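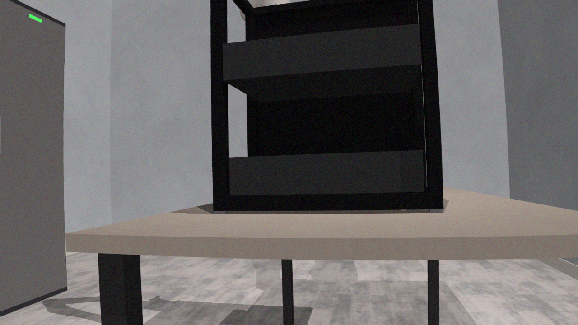
Hi, I'm Jonatan Lindholm, and I write and letter most of what comes out of Gritunholm Comics. The other half of the outfit is Ragnvald Løken, who draws it all and colors it too when I can't talk him into taking a break.

We started out with a giveaway. I had a script for a short story about a retired tag team who open a bakery, Ragnvald had a free month and a new set of brushes, and we printed 100 copies to hand out at a small convention one September. They were gone before lunch! The next printing was 300, with a spelling mistake fixed on page 5 (and a fresh one added on page 20, which a lot of you have written to us about, thank you).

That bakery story turned into Carno, our longest running series. If you haven't read it, Carno is a masked wrestler who loses his license to wrestle and has to take whatever work he can get in a harbor town that doesn't much like him. It's mostly jokes, with a big fight every issue and a sad bit somewhere near the staples. It's fine for kids of nine and up, I'd say, though my nephew started earlier and he's okay.

Our second book is Wenell, which is quieter. She's a ring announcer who can't stop narrating other people's lives, and Ragnvald gets to draw a lot of rain. I was nervous about that one because there's hardly any punching in it, but the letters we get about Wenell are the longest letters we get about anything.

And then there's Eklund, the dog. He was meant to be in two panels. He now has his own backup strip and he's on the tote bag.

We do everything ourselves apart from the printing. I write a full script, Ragnvald ignores the panel count, I rewrite the dialogue to fit what he drew, and we argue over sound effects (he hates "WHAM", I love it). An issue takes us a couple of months when life behaves. We'd like to be faster and we probably won't be.

You can get the books straight from our shop page, or ask your local comic store to order them in. Stores, we're happy to do small orders, just drop us a line first so we can work out the postage. Schools and libraries too, and if you'd like one of us to come and talk about making comics, we love doing that. Ragnvald brings big paper and lets everybody draw on it.

We aren't looking at pitches right now, sorry, but fan art is always welcome and we print a page of it in the back of every Carno. Put your first name and age on it, plus the town you're from if you like, and send it to the address on the contact page.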